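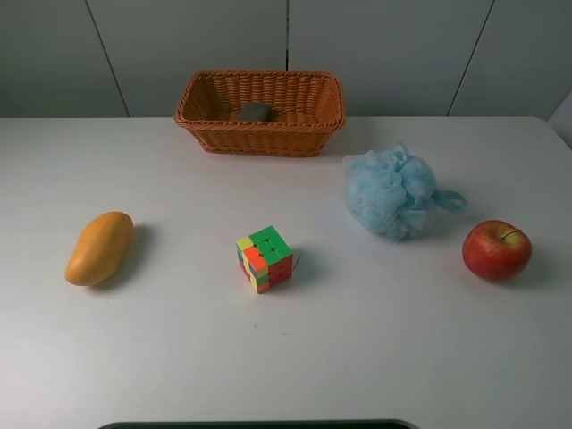
I spent most of February going back and forth between two sets of fingers for the same gripper, and I think I have an answer now. The first set came from Koppel and is hard plastic with a thin rubber face. The second is the soft black pair from Lerinis. For test objects I wanted things with different shapes and different amounts of give, so I settled on an apple, a mango, a puzzle cube and a bath pouf, with a woven basket at the back to put them in. The cube is scrambled and will stay that way, as I can't solve one.

The arm and the controller were the same for both sets. Closing speed was the same too. The only setting I changed was force, which on the Hillosent controller is a plain number from 0 to 900. There is no unit in the manual. I asked Arnulfo Guzmán, who has used these longer than I have, and he said to treat it as a dial and write down what works.

The hard fingers

These were good on the cube. Flat faces, flat fingers, no slipping once the force was above 145. The mango was a different matter. It has a curve along its length, and if the fingers met it anywhere but the middle it turned in the grip and swung down at the fat end. Raising the force stopped the turning and left a dent in the skin. I ate that one.

The apple was fine most of the time. The pouf could be picked up at any force I tried, but it often stayed hooked on the edge of one finger after the gripper opened, and I had to pull it off by hand.

The soft fingers

I had to add 5 mm to the closed position in the settings, or the pads pressed into each other and the controller reported a fault. Madalena Mendes had the same fault on hers and fixed it the same way.

After that I ran 50 picks per object. The mango stopped turning. The apple needed less force than before and I found no marks on it afterward. The cube was a little worse, because the pads let it tilt, and it sometimes landed on an edge when released. The pouf still clings now and then. I get the best results going for the netting and keeping clear of the hanging loop, which is flat on the table and gives the fingers very little to close on.

With the wrist camera, the tips of both pads show in the bottom corners of the view when the gripper is open. I thought this would bother me and it doesn't. It makes it easy to check that the apple is between them before going down.
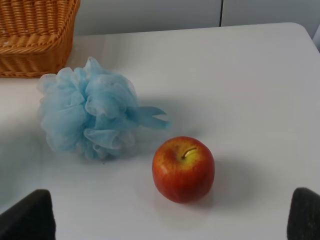
What I'm keeping

The soft fingers are staying on. If I handled mostly boxes I would go back to the hard ones, and they are in the drawer with their screws taped to them. Next I want to try the Drikanent wrist camera, which has a wider lens. Sofia Carvalho is lending me hers for a couple of weeks.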